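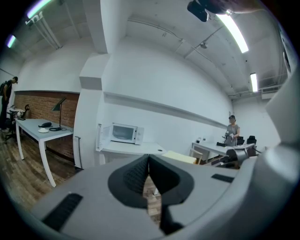

Gray hand-held gripper, with the microwave door open across the room.

Tirkonel Hand-Held Gripper

I get asked every week whether a machine can do the chores yet. My short answer is a few of them, slowly, on a good day. My longer answer is why I make this gripper!

You hold it and do the job yourself — open the microwave, put a plate back on the desk, push in a chair — and the recording goes to whoever is teaching your arm. The two dark pads meet in a V, and they're textured, so crockery doesn't skate about (my first set was smooth, ask my kitchen floor).

So what's ready? Doors with a decent handle, mostly. Our Gandau arm learned a microwave door from 50 recordings and I'd trust it with mine. Plates are fine if they're alone. A lamp cord still beats it every time, and I wouldn't let it near a full sink. On the shop floor I'd say yes to moving parts from bin to tray, and no to anything that comes in a bag.

What you get
Gripper, 4 spare pads, charger, carry bag
Fits Gandau and Stanus arms, adapter plate included
Price: $471
Returns: 30 days, scuffed pads are fine

Orders go out from the Villanueva shop. The next batch of pads is a bit softer, so tell me if you'd like to wait for those.

Page updated 2022-11-19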